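The Blue Brick Corner — Desk Things, Old Books and a Lot of Crumbs

23/01/2022

Hi again! It's been way too long since I put up a gallery, and I did promise Fereshteh Dehghan that I'd do the desk one before the fall one (the fall one has been sitting half finished since October, sorry).
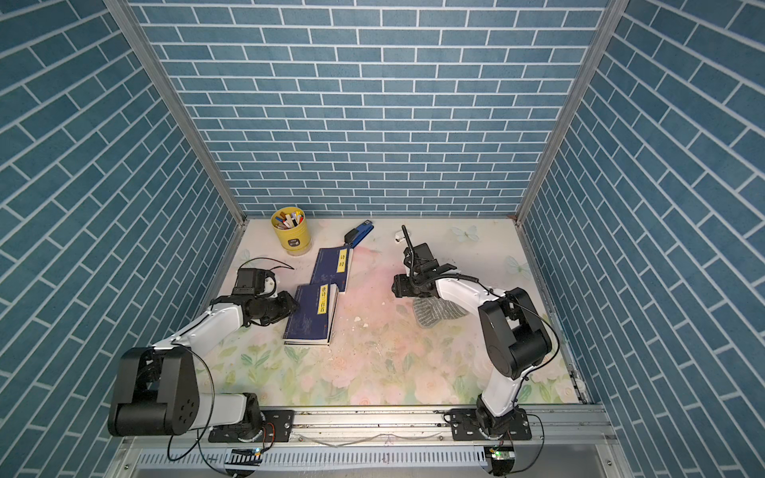 So, a bit of background for anyone new. I've been sorting out stationery and books for longer than I want to admit, and the only rule I stick to is that everything I keep has to get used. Pens have to write. Books have to get opened. I had a shoebox from our old apartment in Trilberg with 50 pens in it, and I sat down one evening with a pad of scrap paper and scribbled with every single one of them. The dead ones went in the trash. The rest got sorted by how much I like them, and I know that's a silly system, but it works for me!

The yellow pen cup is my favorite thing in this whole gallery. I love a bright cup. It's stuffed with pens and markers, and the caps are all over the place — red, blue, white, black, orange — and I've given up trying to make them match. Marjan Rashti keeps hers sorted by color and she's welcome to come over and do mine.

Next to the cup there's the blue stapler with the black base. I'm picky about staplers. I had one before that jammed on anything thicker than a grocery receipt, and I put up with it for three years out of pure stubbornness. If you're shopping for one, take some paper along to the store and try it out. Also, buy the staples at the same time. I've gone home without them more than once.

Then the books! Two dark navy paperbacks with yellow labels. The upper one is 诗经, the Book of Songs, and the thicker one is 唐诗三百首, Three Hundred Tang Poems. My Chinese is slow (very slow) and I read with a dictionary next to me, one poem at a time. If you're starting out, I'd go for the Tang poems first. They're short, lots of them are about the moon or missing your friends, and you can get through one before your coffee goes cold. The Book of Songs is a lot older and I get stuck in it all the time, but I keep going back. There's some faint lighter blue artwork on the Tang cover too, which I didn't notice for ages.

A few of you always ask about backgrounds. The brick is wallpaper, teal-blue with white grout lines, and I think it looks great with navy. The floor has the pastel flowers, pink and peach roses with green leaves, plus some pale blue butterflies. Fereshteh says roses and bricks together are too much. I say there's no such thing!

And yes, there are crumbs and little white bits all over the flowers, with a whole cluster of them right by the books. A soft brush is the best thing I've found for that kind of mess. I do the far corners first and work toward me, then go over everything with a barely damp cloth. Don't use a wet one anywhere near paperbacks, please. I learned that with a cookbook and it never closed flat again.

Coming up next: the fall gallery (really!), and then the Soltani notebooks, all 40 of them, if I can find a table big enough to lay them out. Marjan has also offered to lend me her letter trays, so there may be a paper-sorting page after that.

If you have a favorite translation of either book, leave me a note in the guestbook. I'd especially like one with the Chinese on the facing page — my dictionary is falling apart.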